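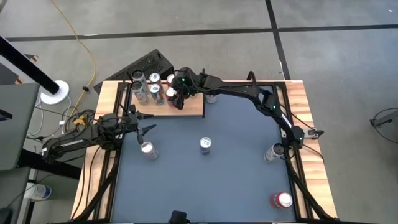
Red, silver and blue-label cans grouped upright on a wooden board, with more cans on the dark mat.

Search this site Search Clear

How to Set Out Canned Drinks on a Board

By Maxine Kereama
10 min read

Cans are easy to serve and hard to lay out well. Put down in a row, they get knocked over as soon as somebody reaches for the one at the back. Left in the cardboard, people tear at the box and take whatever comes out first. A plain board with the cans grouped by kind works better, and it takes a few minutes to do.

I set out drinks this way for lunches at Kirkemmont and for small get-togethers at home. The method is the same for soda, sparkling water, iced tea or beer. It covers a table for a handful of people up to a room of 31, which is the largest lunch I have done with a single table.

What you need

A rectangular wooden board with a flat bottom. A cutting board or a serving board is fine. Avoid one with a juice groove, or turn it over and use the other side.
A mat or thick cloth for the table, in a dark color if you have one.
The cans.
A dish towel.
A bin or a bag for the empties.

The board should be deep enough for two cans, one behind the other, with a little wood showing in front and behind. Standard cans and slim cans have different footprints, so stand a few on the board before you commit to it. My usual one is an old Kaufmann bread board that has gone slightly gray at one end. I also have a longer Warnovari board, but it bows in the middle and the cans lean, so now it only gets used for bread.

Step 1: Lay the mat

Put the mat down first and smooth it from the center out. A ridge under the board will make it rock. If the mat curls at the corners, roll it the opposite way for a few minutes, then lay it again.

A mat keeps the board from sliding and catches the drips. A dark one also makes silver cans easier to see, especially in a room with overhead lights. A patterned tablecloth does the opposite. If you have to use one, fold a plain cloth and put it under the board.

Step 2: Place the board

Set the board toward the back of the table, away from the side where people will stand. Leave the front open. That open strip is where you will put down cans while you sort, and later it is where guests will set their glasses.

Press on each corner of the board in turn. If it moves, shift it a little or fold a paper napkin under the low corner. Check again once the first cans are on it.

Step 3: Wipe the cans

Wipe every can with the dish towel, top and bottom. Cans from a store shelf can be dusty, and cans from the refrigerator will pick up water as they stand. Look at the rims while you do this. Put aside any can that is swollen, leaking or sharply creased along the seam, and throw it out. A shallow dent in the side is usually only a matter of looks, and those cans can go at the back.

If you buy in shrink-wrapped trays, take all the plastic off before you start. The little strips left on the bottom rim make a can wobble.

Step 4: Sort by kind

Stand the cans on the mat in front of the board and put like with like. Go by the drink, then check the color. Two different drinks can come in nearly the same silver can, and from across the table the only difference may be the label band. Keep those pairs apart if you can, with a stronger color between them.

If you have only one of something, decide now if it goes out at all. A single can of a flavor gets picked up, read and put back in the wrong place all afternoon. I leave the odd ones in the refrigerator and offer them when somebody asks.

Step 5: Fill the board from one end

Start at one end with the first kind. Stand one can at the back, then one in front of it. Move along and do the same with the next kind, and carry on to the other end. Each kind gets its own short column, front to back, so a person can see everything you have by looking along the front row.

Use both hands for the last columns. One hand places the can and the other steadies the ones already standing. Hold a can by the body, a little below the middle, and lower it straight down. Holding it by the rim puts fingers where people drink, and it tips more easily.

Leave a gap between columns wide enough for a fingertip. When the cans are tight together, taking one drags its neighbor. When they are too far apart, the board looks half finished and you lose room.

I like to put the brightest cans at one end. Red works well for this. People notice that end first and read along from there. The quieter silver ones go at the far end, and anything with a blue or green label sits in the middle.

Step 6: Turn the labels

Stand where the guests will stand and turn each front can until the name faces you. Do the back row only if it can be seen between the front cans. You don't have to get them exact. Turn them in place with your fingertips and don't lift them.

Step 7: Deal with the extras

There are always more cans than the board will take. Don't stack them. A second layer looks fine until the first person takes a can from the bottom.

Keep some on the mat if there is room, standing up and clear of the edge. The rest stay cold. Refill the board when a column is down to its last can: slide that can to the front and put the new one behind it, so the older one gets taken first.

At a Friday lunch I check the board when the food comes out and again before dessert. That has been enough.

Common problems

The cans sweat and leave rings on the wood.
Dry the board between refills, or rub it with food-grade mineral oil the day before. Rings on bare wood mostly fade once the board has dried all the way through. Stand it on edge overnight.

The whole board slides when someone leans on the table.
The mat is too smooth. Put a damp dishcloth, folded flat, between the mat and the board.

Slim cans fall over.
Put them in the back row with standard cans in front, or give them a board of their own against a wall.

People can't tell diet from regular.
Put them at opposite ends and write a card for each. I use the small folded ones from Buvau, but any index card cut in half will do.

Cleaning up

Take the full cans off first and get them back in the refrigerator. Tip leftover drink into the sink before the empties go in the bag, or the bag will leak on the way out. Wash the board by hand with hot water and a little dish soap, both sides, and dry it right away. Don't leave it in the sink. Shake the mat outside and wipe it with a damp cloth. Soda dries sticky, so go over the front strip twice.

Contact | Copyright Maxine Kereama | Back to top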